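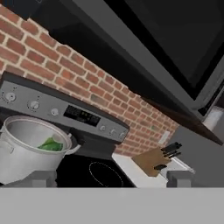
Week 3: Teleoperation in the simulated kitchen

Handout by Milagros Barrios. Read before lab, please, and not during.

You will each record 31 demonstrations of moving a pot on the stove. Drive the arm with the hand controller, and go slower than you think you need to. The policy learns whatever you do, including the part where you hesitate and scratch your nose.

Open the gripper wide before you approach. Wrist view tilts when the wrist tilts, so expect the kitchen to lean; your stomach will adjust by demo 80, which is unfortunate given the number assigned.

Pick up by the handle. Last year Arsen Semeniuk pinched the rim every time and trained a very consistent rim pincher.

Delete failed runs. Keep clumsy runs that recover, and tag them "recovery," spelled correctly.

Upload to the Staseck folder by November 30, 2023. Questions about the controller go to Eero Pesonen, who has the spare batteries.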